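Grarwood Allotment and Workshop Association
Minutes of the site meeting, 2021-05-10

Present: Ayane Hosoda (chair), Kwadwo Essien (minutes), Haruto Tsuchiya, Afshin Mahmoudi
Apologies: Hamidreza Safavi

1. Minutes of the previous meeting
Agreed as a correct record, with one change. Under item 4, "north drain" should read "north-east drain".

2. Water supply
HT reported that the standpipe by the lower plots loses pressure when the trough is filling. The float valve has been stripped and cleaned with no change. HT suspects the stop tap on the Serley Lane side is partly closed or scaled up. The water company's responsibility ends at the boundary box, so the tap falls to the Association.
The meter reading for the quarter was 135 cubic metres. No leak was found when the supply was shut off overnight.
Action: HT to obtain a price for replacing the stop tap.

3. Drainage, lower plots
Standing water was again reported along the bottom path after rain. AM has rodded the pipe from the silt trap to the ditch and found it clear. The fall on the upper section is poor and the pipe may need to be relaid. It was agreed to leave this until November, when the adjoining plots will be cleared.
Tenants are asked not to put soil or stones on the silt trap cover.

4. Workshop roof
Two quotations were received for the felt and battens. The lower, from Wu Roofing, was £545 and includes removal of the old felt. It does not include the gutter bracket at the rear. AH asked whether the bracket could be fixed at the same time — AM thought it could, if the Association supplied the part.
Resolved: to accept the Wu quotation. Proposed AM, seconded HT.

5. Mower
The Tronik mower will not be repaired a second time. The deck is corroded and a new one costs more than the machine is worth. The strimmer remains in service. KE to ask neighbouring sites about sharing a mower over the summer.

6. Keys and access
The key register was last checked before the padlocks were changed and no longer matches the keys in use. AH asked that all keys be signed out and back in, including those taken for less than a day. Keys are to go back on their own hooks. 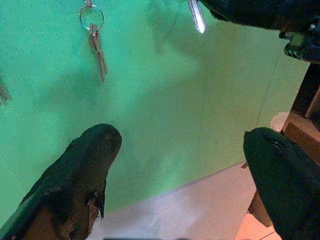
Photo: K. Essien. Keys on the green wall.

HT proposed stamped tags in place of handwritten labels, which fade. Agreed. Any key not accounted for by the next meeting will be treated as lost and the holder charged for a copy. The gate code is unchanged.
Action: KE to reissue the register. HT to order tags.

7. Correspondence
A letter was received from HS about the height of the hedge beside the turning area. The hedge will be cut after nesting has finished. KE to reply.

8. Any other business
AM reported that the compost delivery was left across the access track and had to be moved by hand. The supplier will be told to use the hardstanding.

Date of next meeting: to be circulated.
The meeting closed at 8.40 pm.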